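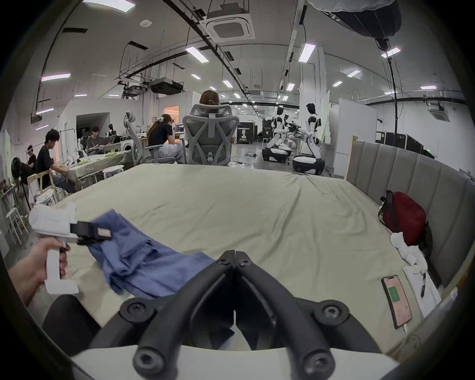

Garba Lab > Household Manipulation Team > Guides > Recording

How to record a good clothes-folding demonstration with the hand-held grippers

Folding is my favourite task to teach, and I hope by the end of this page it will be one of yours. You pick up a pair of grippers, you fold a shirt, and everything your hands did gets written down in a form that a robot can learn from. No joystick, no coding, and after an afternoon you stop noticing the grippers at all (well, nearly. Your thumbs will notice).

The guide is for anyone recording garments for the Osuvach set, whether you're new or you've come over from the kitchen tasks. It covers the flat fold for shirts and trousers. Towels are easier and have their own page. Socks are a world of their own and we'll get to them one day!

What you need

One left gripper and one right gripper, both charged
The head camera, with its strap adjusted before you start
A flat surface with a plain cloth or sheet over it, hip height if you're standing
The garment basket for your session
A phone or tablet with the Goltow recorder open
Water, and something to sit on between batches

Don't skip the plain cloth. A shiny table top gives you reflections in both wrist views, and a patterned one makes the hem of a shirt very hard to pick out when you check the clips later. We've settled on pale green because hardly any of our clothes are that colour.

Getting set up

1. Switch on both grippers and wait for the green lights. If one stays off, put that gripper back on charge and take another pair. Don't mix a left from one pair with a right from another, as they're calibrated together.

2. Put the head camera on and look down at the middle of the cloth. Open the preview and check that both grippers are in view when your elbows are at your sides. Most people need to tilt the camera down further than feels natural.

3. Squeeze each trigger all the way, then let it go all the way, four times. The recorder draws a little line for each hand and you want to see it reach the top and the bottom. A line that stops short means the jaw range hasn't been read properly, and every grasp you record afterwards will look half open.

4. Hold both grippers still over the cloth while the recorder finds its position. Still means still! Rest your wrists on the edge if you have to.

5. Move them slowly in a big circle each, then across each other, then back. If the two tracks in the preview jump or drift apart, do step 4 again.

The whole thing takes a few minutes the first time and hardly any after that. Do it again after every break, even a short one, and any time you've put a gripper down hard.

Starting position

Every recording begins with the garment in a heap. Please make it a real heap. It's tempting to lay the shirt out a bit so that the first grasp is easy, and then the robot only ever learns from easy starts. Pick it up, let it drop, leave it where it falls. If half of it lands off the edge of the cloth, drop it again, but that's the only do-over you get.

Then step back to your spot, hold both grippers open above the cloth, and press record. Count to two in your head before you move.

The first grasp

Look for a corner. On trousers that's a waistband end or a leg hem, on a shirt it's usually a bottom corner or the tip of a sleeve. Bring one gripper in from the side, low, with the jaws open, so that the lower finger slides under the fabric. Close the trigger smoothly. Lift a little way and look at what you've got before you bring in the other hand.

You'll sometimes pinch two layers when you wanted one. Leave it in! Put the fabric down, open, and try again with the recording running. A missed grasp followed by a calm second try is really useful to us, and some of the nicest behaviour we've seen on the robots came out of clips where the demonstrator fumbled and recovered. What isn't useful is a panicky shake. If you feel yourself starting to flap the thing about, lower both hands, breathe, go again.

Spreading it out 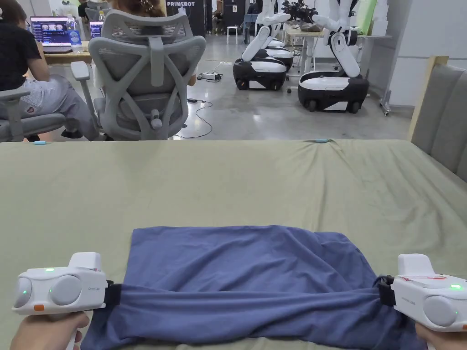
Spreading is where most of the time goes, and where a good demonstration really pulls ahead of a so-so one. Once you have one corner, travel along the edge to find its partner, and only then start to pull. You're aiming for what the two grippers are doing with the blue garment: a lower corner in each black clamp, the hands well apart, and the cloth taut between them with one long fold lying across it. The rest can stay slightly creased in the middle. From there you can lower the edge, let go with one hand, smooth with the back of the closed jaws, and take hold again. Keep your hands at the same height while you pull. If one goes up, the garment twists, and you'll spend the next half minute chasing the twist round to the other side.

A few things that help here:

Pull until the edge is straight and then stop. Stretchy fabric will happily keep going, and it springs back when you release.

Keep the clamps level with the table. Tipping your wrists hides the fabric from the wrist lenses.

Look at the thing you're about to do. Your head is a camera too, so if you glance at your phone, that goes into the clip.

Let go properly. Open the jaws fully and move straight back along the way you came in, or a thread or a cuff will catch and drag everything with it.

Making the fold

For a shirt: one side in to the middle, sleeve back along it, the other side the same, then bottom up to top. For trousers: one leg over the other, then waist to hem, then in half again if they're long. Do the folds in that order every time. I know some of you fold at home in a much cleverer way and I'd love to see it, but please save it for tea break. Mixed methods were the biggest problem in the first Osuvach batch, where we ended up with 391 clips that were perfectly good folding and no use together.

Carry the fabric over in an arc instead of dragging it across the surface. Lower it, wait until it has settled, then open the jaws. A small pause between folds (a breath, no more) makes it much easier to cut the clip into steps later.

When the fold is done, move both grippers clear of the garment, hold them open, and press stop.

How fast should you go?

Slower than at home and faster than you think. If you creep along, the robot creeps too, and it picks up all those tiny hesitations as though they meant something. Aim for the pace you'd use to show a child how to do it. Smooth is far more important than quick, and you'll get quicker anyway by the second basket.

Checking your clips

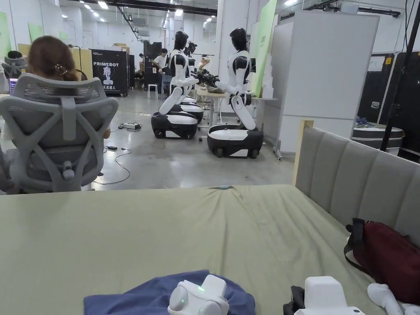 After every six recordings, stop and watch at least one from beginning to end. Choose the one you're least sure of. Look at the head view first, then each wrist view, and then the trigger lines. Mark it as keep, keep with a note, or drop. A note can be as plain as "dropped sleeve, picked it up again". Drop a clip only if:

the tracking jumps part way through
a gripper light went off or a camera froze
someone else's hand came into the working area
you started from something that wasn't a heap

An ugly fold is not a reason to drop it. If the garment ended up folded, keep it.

When you put the grippers down between clips, set them on the cloth with the lenses facing away from anything that could scratch them, and not on the very edge. They roll. Ask me how I know.

Changing garments

Swap after each batch, and go from a thick one to a thin one when you can. Jeans after a T-shirt will feel like folding a carpet, and that change in how hard you squeeze is exactly what we want to capture. Dark blue on the green cloth shows up beautifully. White is harder, so turn the preview brightness down a notch and check that you can still see the seams.

Common problems

My grip keeps slipping. Check the pads on the jaws for fluff. Fleece is a terror for this. A dry cloth is enough, please don't use spray.

The preview says the left hand is lost. You've probably brought it in behind your right arm. Uncross, hold still, and it should come back. If it doesn't, end the clip and redo step 4.

My thumbs ache. Take a break, a proper one. You may be squeezing long after the jaws have closed, which does nothing for the grasp. Ease off until the line on the recorder just begins to dip, and learn what that feels like.

I forgot which fold I was on. Just carry on from wherever the garment is. It happens to all of us late in the day.

Where the clips go

The recorder sends everything to the Plidmont store when the tablet is docked. Leave it docked until the upload bar has gone, then tick your basket off on the sheet. The folding set stood at 2,229 kept clips when I last updated this page in August, trousers and shirts together, and we still need many more with long sleeves. So if you see a basket of those going spare, grab it!

Next guide: Folding towels
Previous guide: Charging and storing the grippers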